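Apuntes de Servicio de Sala I - Tema 3: el desayuno bufé
Profesora: Modupe Isah
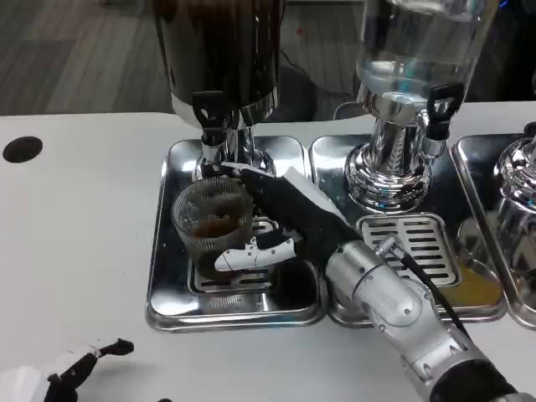

Fig. 1. Dispensadores de bebidas con sus bandejas de goteo.

Bienvenidos otra vez, y gracias por la paciencia con el cambio de aula. Hoy seguimos con el recorrido del huésped, que es un asunto que a mí me apasiona (ya lo habréis notado) y que en octubre volverá a salir en la práctica.

Al montar el bufé pensamos primero en cómo camina la gente: platos al principio, pan y frío después, caliente al final. Las bebidas van aparte, con sitio para que dos personas se crucen sin pedirse perdón - en el hotel Gravia, donde trabajé 26 meses, las teníamos junto al pan y aquello era un atasco diario.

Para la próxima clase, traed dibujado el plano de un comedor de 20 mesas y leed el capítulo de reposición, hasta la página 31.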